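Bamska repair center opens second sorting room for donated computers

The computer reuse center in Bamska has opened a second workroom for donated desktop machines, adding bench space and longer drop-off hours for residents and small offices that want to get rid of old equipment.

The room is in the former Cuypers print shop on the ground floor of the Gutell Building, next door to the space the center has used since it started. It opened for donations in February, and the center says it expects to keep both rooms running through the end of the year.

The center took in 2,601 desktop computers last year. Most came from offices and schools that were replacing everything at once. Laptops and monitors are counted separately and are still handled in the original room.

Until now, desktops waiting to be checked were stacked in a hallway, and the center had to turn away larger loads several times last fall. Offices that called ahead were sometimes asked to hold their machines for weeks. With the new room, the center says it can accept up to 26 desktops from a single donor in one visit. Anything larger still needs to be arranged by phone.

Work on each machine starts the same way. The power cord is removed, the case is laid on its side and the panel comes off. Dust is cleared out before any part is touched. Staff then check what is inside against the intake sheet, which donors are asked to fill out as best they can. Many leave it blank, and that is fine, the center says. 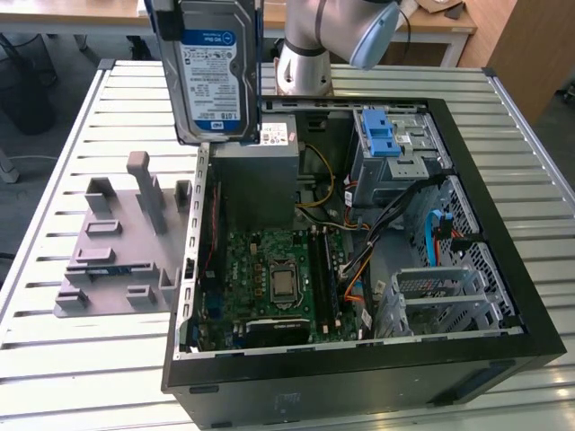
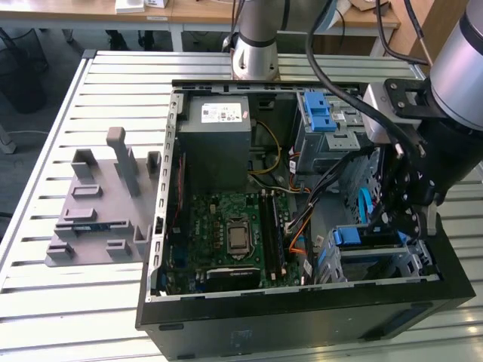 Storage drives get the most attention at intake, and they are also the subject of most of the questions donors ask. The center's rule is that a drive is treated as holding personal files until it has been wiped, whatever the donor says about it. Each one is logged by brand and size, so a drive such as the WD Blue in the first photo, with 1.0TB printed large on its label, goes on the sheet as a one-terabyte Blue and gets a number that matches the computer it belongs to. Drives that can be wiped are wiped and tested. Drives that fail the test are destroyed, and the donor can ask for a written notice that this was done.

Donors may also take their drives out and keep them. In many older desktop towers the drives sit in a metal cage near the front of the case, held by screws or by plastic latches like the blue ones in both photos. Two cables normally have to come off first, one for power and one for data. The center asks people to unplug the computer from the wall before opening it, to pull on the plug and not on the cable, and to leave the rest of the inside alone. A computer without a drive is accepted on the same terms as one with a drive.

Memory is checked next. Modules are tested in place when the machine will start. When it will not, they are moved to a test machine. Graphics cards stay with the computer if it is going to be given out whole, and are pulled if it is headed for parts. Power supplies are never opened at the center. A bad one is set aside for the recycler.

Of the desktops taken in last year, 306 were given out again as complete, working computers. They went to families, after-school programs and people looking for work. Many of the others were used for parts, and the rest went to a metal recycler. The center would like to raise the number of complete machines this year, and says the extra bench space should help, as a computer can now stay open on a table while a part is being found for it. In the old room it had to be closed up and put back on the stack at the end of the day.

The new worktables have slatted metal tops. The center chose them over the solid wooden benches in the first room, where small screws tend to get lost in the cracks and dust has to be vacuumed up several times a day. On the new tables, loose dust falls through to trays underneath, which are emptied at closing. Screws go into cups with lids.

Rent and the cost of the tables are being covered for the first year by Kudness, an office supply firm in Bamska that also gives the center its used desktops. The center has applied to the city for money to cover the second year and expects an answer before summer.

Donations are accepted at the side door of the Gutell Building until 4 p.m. on weekdays. The loading area can be used for unloading only, and drivers should move to the public lot across the street once their equipment is inside. Carts are available at the door.

The center accepts desktop computers of any age, working or not, along with laptops, flat-screen monitors, keyboards, mice and power cords. It does not take printers, tube televisions, microwave ovens or loose batteries. Cases that have been opened are fine, but parts should be left inside the case or brought in a closed box with the computer they came from. Loose screws can be taped to the side panel in an envelope.

There is no charge for dropping off a computer. Residents who would like to receive one can pick up a request form at the front desk. The wait for a complete desktop is currently longer than the wait for a monitor or keyboard, and requests are filled in the order they come in.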